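How to Budget for a Two-Arm Robot Cell Before You Ask for Money

Last updated: September
Posted Thursday by the Clivel workshop blog
14 comments

I love this part of the job, I really do. Planning a robot purchase on paper is cheap, and every mistake you catch there is one you don't pay for later! These are the steps we used at Clivel when we priced our cell for sorting small parts and rags.

1. Write down the jobs first. Go to the bench and list the things the arms will have to pick up, including the annoying ones. Our first list was all neat metal parts, and the quote we got back from Niltwood matched it perfectly (and would have been useless on a shop rag).

2. Split the budget into arms, grippers and everything else. "Everything else" means the stand, cabling, guarding, spare fingers and training time. We set aside 3000 dollars for grippers and spares, plus 1000 for mounting. The mounting line was the one I nearly forgot.

3. Ask for reach in writing. Measure from where the base will sit to the farthest spot you need, then send that number to each supplier. Ours was 74 cm. Grestisach came back with a drawing the same day, and I wish everybody did that.

4. Simulate before you sign. Tangen let us use their planning software for 2 weeks, and it changed our order more than any sales call did.
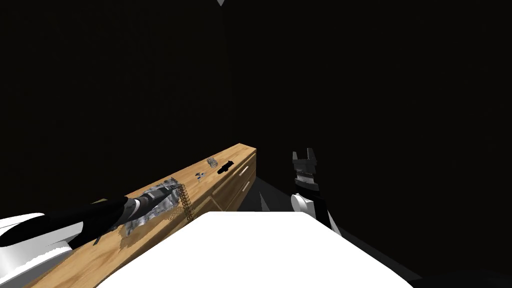
Gripper choice deserves its own line in the budget, and a simulated run is the cheapest place to work it out. Load it with your awkward items and try them all. A crumpled cloth with a coiled spring right beside it on the counter makes a great test, with one arm's gripper down at the cloth. Look at the small pieces farther along too, and ask whether the same fingers could handle those. If you have doubts, price a second set of fingers now.

5. Leave room for a change of mind. Keep part of the gripper money unspent until the arms are bolted down and you've tried your real parts. We swapped our finger pads in the first month and were so glad the cash was still there!

6. Get the service terms on the same page as the price. Ask who pays shipping on a failed joint, and how long a loaner takes to arrive.

Shares: 31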